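# Chores, Machines and the Matter of Readiness
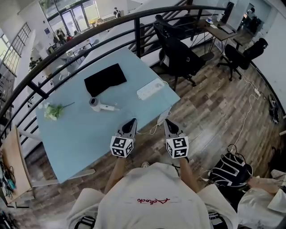

Altideo has for three years advised housing providers and small workshops on whether to buy machines that promise to take over routine manual work. The question put to us most often is whether a robot can yet do the chores, and our answer has remained largely the same: some of them, in some rooms, with a person close by. The difficulty begins with ordinary surfaces. A folded black cloth, a power strip and a sprig of white flowers may share one light blue table, and a person holding a gripper in each hand can decide at once which of these to lift, which to leave and how hard to press. A machine must be taught all three judgements separately, and the cloth teaches it very little about the flowers. It is on this gap between moving and judging that public discussion of household robots ought to dwell, and at present it seldom does.

The case for optimism deserves a fair statement. Ten years ago the handling of soft goods was regarded as a laboratory problem. It is now possible to watch a pair of mechanical arms fold a towel, lay it on a pile and reach for the next. The method behind much of this progress is simple to describe. People carry out a task many times with tools shaped like the machine's own hands, the movements are recorded, and a computer learns from the record. The approach has removed a great deal of painstaking programming, and it allows those who know a job well to pass on their skill without writing a line of code.

We accept all of this. Our reservation concerns the step from a task to a chore. A task is folding one towel. A chore is the laundry, and the laundry includes the sock inside the trouser leg, the button that has come away, the jumper that should never have been washed with the sheets and the child who wants the red shirt before it has been ironed. Anyone who has kept house knows that much of the work lies in noticing. The demonstrations published by manufacturers rarely test noticing, and buyers should ask why.

## Evidence from a trial

In December our office assessed a tidying system offered by Haltska for use in the shared lounges of sheltered housing. The supplier had stated that the system could clear a table of everyday objects and place each in the correct tray. We asked for 1,000 attempts under conditions of our choosing, with objects supplied by residents. The machine completed 910 of them correctly.

The supplier considered this a strong result, and in engineering terms it was. The residents' representative, Thu Đào, took another view. She observed that the remaining 90 attempts had not been spread evenly. They fell largely on spectacles, on medicine packets and on anything with a cable attached. These were the objects residents cared most about, and a lounge in which the newspapers are always tidy but the spectacles are sometimes dropped is not a lounge in which people will feel at ease. Her written comments ran to four pages and were the most useful document the trial produced.

Cables merit particular mention. A lead that runs over the edge of a table and down to the floor is attached to something, and pulling one end moves the other. People allow for this without thought. In our trial the machine treated a lead as part of whichever object it happened to touch, with the result that a lamp was twice drawn towards the edge while the gripper was occupied with a telephone charger. The staff member present halted the arm on both occasions. Had the lounge been unattended, the lamp would in all likelihood have fallen.

## The workshop floor

Conditions are better in workshops, and we say so without hesitation. The packing firm Triệu has used two arms for eighteen months to place finished goods in cartons. The goods are of four sizes, the cartons arrive at a fixed height and the lighting does not change. The firm reports fewer strained backs and a steadier pace in the late afternoon. No member of staff has been dismissed as a consequence, although two vacancies were left unfilled, and we think the firm was right to disclose this to its workforce.

Even there, the arms do a narrower job than visitors suppose. Staff lay out the goods, remove damaged pieces, clear jams and wipe the sensors at the start of each shift. When a supplier changed the finish on one product from matt to gloss, the arms missed it repeatedly for two days. The management had budgeted for electricity and servicing. It had made no provision for the hours its people would spend preparing the work so that the machine could do it, and those hours should appear in any honest account of cost.

## What we ask of suppliers and buyers

We hold that a claim to perform a chore should be supported by a trial in the place where the chore is done, using the belongings found there, and that failures should be reported by kind as well as by number. A single rate of success conceals more than it tells. A supplier who can say that its machine handles cutlery well and glassware badly has given the buyer something to work with.

Buyers, for their part, should state plainly which part of the work they wish to hand over. The housing association at Clotondale did this well. It listed the duties of its evening staff, removed those that involved conversation or care, and was left with the movement of linen trolleys between two lifts. It bought a machine for that purpose alone. The trolleys now arrive on time, and the evening staff have an additional half hour with residents, who were consulted before the purchase and again after six weeks.

Such arrangements lack the appeal of a mechanical housekeeper, and they attract little notice in the press. They are nevertheless the form in which most homes and small firms are likely to meet this technology during the next several years. Public funds set aside for automation in care should be directed towards them first, with larger ambitions supported as research and described as such in every application for a grant.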